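Skorkberg - le LISEZ-MOI

Salut et bienvenue ! Skorkberg, c'est le nom que j'ai donné à mon carnet de remise en état de vieux PC de bureau, et ce fichier est à lire avant d'ouvrir les autres. Je l'ai commencé en février avec une seule machine, une tour Dell qui dormait chez mon beau-frère, et je me suis laissé prendre au jeu (l'étagère du couloir peut en témoigner). Dernière relecture le 25/06/2026.

Ce que contient le dossier

notes/ : mes fiches, une par machine, en texte brut. Il y en a 13 pour l'instant, de longueur très variable. Celle de la tour Dell est un roman, celle du petit portable de ma tante tient en quatre lignes.
photos/ : les images prises boîtier ouvert, rangées par machine.
pieces.csv : la liste de ce que j'ai dans mes tiroirs, avec l'état et l'endroit où c'est rangé. Séparateur point-virgule, encodage UTF-8.
gulex.txt : ma liste de contrôle avant remontage. Gulex, c'était le nom d'hôte du premier PC et c'est resté.

La tour Dell, côté processeur

C'est la fiche qu'on me demande le plus, alors j'en remets l'essentiel ici. Une fois le ventirad déposé, je déverrouille le levier du socket, je relève la plaque métallique et je prends le temps de regarder avant de toucher à quoi que ce soit. Le processeur se sort bien à plat, en le tenant par les bords - jamais de tournevis pour l'aider, même si ça démange.
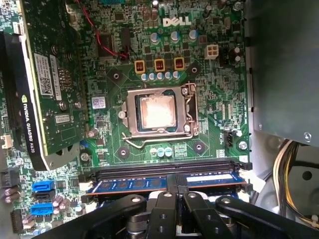
Socket ouvert, processeur encore en place avec ses restes de pâte thermique. En haut à gauche, la Quadro K620.

Pour la pâte, j'utilise de l'alcool isopropylique et des filtres à café. J'ai essayé l'essuie-tout, ça peluche partout et j'ai passé ma soirée à souffler dessus. Je nettoie le capot du processeur en allant du bord vers le centre, puis la base du ventirad, et je laisse sécher pendant que je bois un café (les filtres sont déjà sortis, autant en profiter). Ensuite une noisette de pâte neuve au milieu, et les vis du ventirad serrées en croix, un petit tour chacune.

Le fil rouge qui descend sur la carte mère, je note toujours son trajet dans la fiche. Pareil pour la prise blanche à quatre broches et le connecteur de ventilateur : je les écris dans l'ordre où je les débranche et je relis la liste à l'envers au remontage.

Format des fiches

Chaque fiche commence par le modèle, puis ce que j'ai démonté, puis ce que j'ai remplacé. Les champs vides sont marqués « ? » quand je n'ai pas vérifié et « - » quand il n'y a rien à dire. Les fiches 3 et 11 ne suivent pas encore cette règle, je m'en occupe.

Réutilisation et remerciements

Servez-vous librement des textes et des photos, un petit mot de provenance me fait plaisir. Merci à Dong-geon Sun, qui a relu toute la partie sur les sockets et m'a fait corriger deux bêtises sur le sens de pose du processeur. Les propositions de correction sont les bienvenues, surtout pour Bernham, le script qui fabrique l'index à partir des fiches : il plante dès qu'un nom de fichier contient un accent.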